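Pilar Núñez has written 23 guidebooks and says she would trust maybe half of them today. Her latest, a guide to short trips out of Gillov, comes out this month, and the publisher's copy promises "secret corners" on every page. I asked her how secret a corner can be with a print run of 3,000.

"It's a marketing word," she said. "I asked them to take it off the cover. They moved it to the back."

The book covers the lake towns, the Arero valley and the old rail line to Drornura. I've ridden that line. The guide calls it a relaxed morning trip, and my train sat outside Drornura for 2 hours. Núñez didn't argue. She rode it in April, she said, when it ran on time, and one good day is what ends up in print.

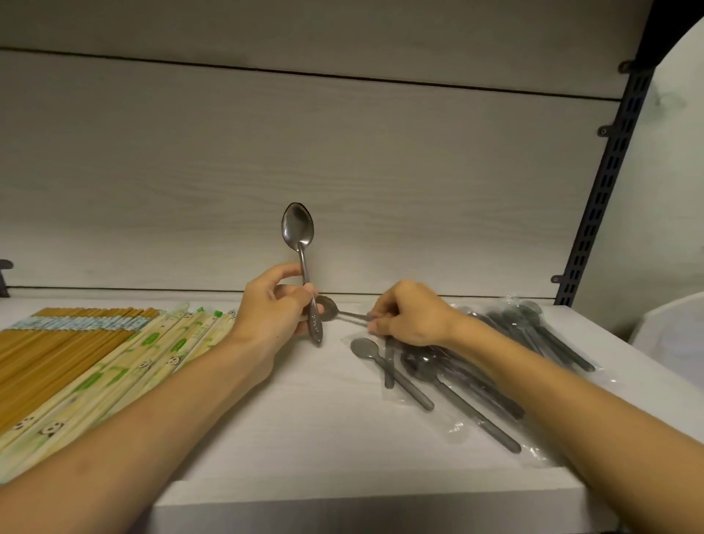

Rental cottages get a whole chapter, and it's the one I believed least. Every place is "fully equipped." I asked whether she had opened the cupboards. "Some of them," she said. "You find out at dinner." At her level of checking, a couple of metal spoons on a white shelf would pass for a kitchen. She laughed at that, then said the next edition will list what each cottage has, down to the pans. I'll wait and see.

Her editor, Garba Oyelaran, joined us late and defended the hotel listings. No one pays to be included, he told me. Do they get free nights? "Sometimes we accept a room," he said. The book doesn't mention it anywhere that I could find.

The best pages are on the Adebisi trail, which climbs to 3,581 feet and which Núñez walked twice, once in bad rain. She tells readers to skip the last mile. "The view is the same from the bench," she said.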